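Software sync, manipulation stack
26 January 2020

Present: Begoñe Benítez (chair), Jussara Godoy, Jarmo Ikonen, Chiyo Kinoshita
Apologies: Shirley Penner (comments sent in advance, read under item 3)
Minutes: Jarmo Ikonen

## 1. Previous minutes

Accepted with one correction. The gripper driver timeout was recorded as a Paiva issue. It belongs to Alleo. Ticket moved.

Open actions carried over:

- Log rotation on the control PC (Ikonen). Not started.
- Remove the old calibration loader from Tinda (Godoy). Done, merged Friday.
- Document the frame naming convention (Kinoshita). Draft exists, needs review.

## 2. Planner: two arms in a shared workspace

Godoy reported on the Tinda branch that plans both arms against a common collision scene. Until now each arm has planned with the other frozen at its last reported joint state. This works when one arm waits, and fails when both approach the same object, as the second plan is stale by the time it executes.

The branch publishes swept volumes for the active trajectory and treats them as obstacles for the other arm until the trajectory finishes or is aborted. Planning time goes up. In the test set of 299 queries the median was acceptable to those present, but the tail was not. Godoy attributes the tail to mesh-level checks on the cable runs, which are modeled as one coarse hull per link and produce near-contact for most elbow-up configurations.

Benítez asked why cables are in the collision model at all. Kinoshita said they were added in August after a snag on the wrist, and that removing them would need a joint limit on the wrist roll instead. Discussion of whether a tighter limit would rule out top-down grasps at the far side of the table. No numbers available. Godoy to check reachability with the limit in place.

Agreed: replace the cable hulls with capsules, keep them in the model, and rerun the same queries before any further tuning.

## 3. Perception: thin and reflective objects

Kinoshita presented the Pevance results on eyeglasses. Segmentation from the wrist view is usable on tortoiseshell frames against the beige table. Depth is the weak point. The lenses return either the table surface behind them or nothing, and a highlight on a lens opens a hole in the depth map that the fill step then closes with values from the rim.
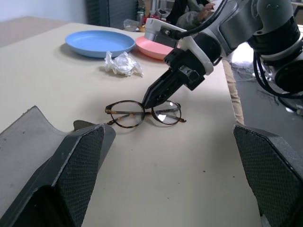 The effect on grasp selection is that candidates on the bridge score lower than candidates across a lens, since the filled region looks like a flat solid surface. Kinoshita proposes masking out filled pixels before scoring and passing the mask downstream so that the planner can see which contacts rest on measured depth. Godoy has no objection provided the mask is optional in the message and defaults to empty.

Comments from Penner, read by Benítez:

- The object frame for glasses should sit at the bridge, with x along the hinge line. The current frame is the centroid of the point cloud and moves when an arm is partly occluded.
- Folded and open temples should be separate states in the label set. At present both are "glasses" and the grasp width prior is wrong for one of them.
- The other arm must be masked in the wrist view from its joint state, before segmentation. Color thresholding on the gripper is not reliable with dark frames.

All three accepted. On the last point, Ikonen noted that the joint state and the wrist images are stamped on different machines. If the clocks drift, the mask will trail a moving arm. Kinoshita currently dilates the mask to compensate, which also eats into the object when the fingertip is close to it. Ikonen will put both machines on the same time source and report the residual offset.

Crumpled tissue on the table is still proposed as a graspable object in some views. Kinoshita considers this correct behavior for the detector. Filtering belongs in the task layer. Benítez agreed, and asked that the task config list permitted classes explicitly – the present default allows everything.

## 4. Control: contact near the table surface

Ikonen described the change to the Alleo approach phase. The final segment of a low grasp now runs under impedance control with reduced stiffness along the tool axis. The switch happens on a height threshold above the table plane, taken from the calibration file.

Two problems remain:

1. The threshold is a constant. A table plane that is slightly off in pitch gives a late switch on one side of the workspace. The plane should be refit at session start.
2. On fingertip contact, the force estimate includes the inertial term from deceleration, and the guard sometimes trips before contact. Lowering the approach speed hides this. Ikonen prefers to subtract the modeled inertial load and will try it on recorded data first.

Godoy asked what the planner is told when the guard trips. Answer: currently only "aborted". Agreed that the result should carry a reason code and the pose at abort, so that a retry can start from there without returning to home.

## 5. Tooling: Paiva

The replay tool now loads multi-camera logs, but memory use grows with session length. The cause is an image cache with no upper bound. Issue 2866 has a reproduction script. Benítez set this ahead of the new timeline view, which is postponed.

Benítez also asked for config hashes in every log header. Last week's comparison had to be discarded when it emerged that the runs used different gripper offsets.

## 6. Actions

| Action | Owner |
|---|---|
| Capsule model for cables, rerun query set | Godoy |
| Reachability with reduced wrist roll limit | Godoy |
| Fill mask in Pevance output, optional field | Kinoshita |
| Bridge-based object frame, folded/open labels | Penner, Kinoshita |
| Common time source, measure offset | Ikonen |
| Table plane refit at session start | Ikonen |
| Reason codes on abort | Ikonen, Godoy |
| Cache bound in Paiva, config hash in header | Benítez |

## 7. Any other business

Penner asks for a decision on the message format freeze. Deferred until the mask field is merged.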